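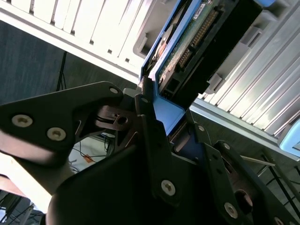

Ticket 834: shared folders unavailable, Pritchard office
Last updated: 2 April 2022
Print this page | E-mail this page

Reported by Elvia Carrillo. Staff were unable to open the shared accounts folder and received error 181 when saving.

Joni Miettinen checked the storage unit and found one drive listed as failed. A replacement was ordered from Skanel and fitted. The rebuild finished overnight and the folder opened normally from two desks.

Users who still see the error should sign out and sign in again. Older files will be checked in May by Natalia Figueroa.

Status: closed, pending that check.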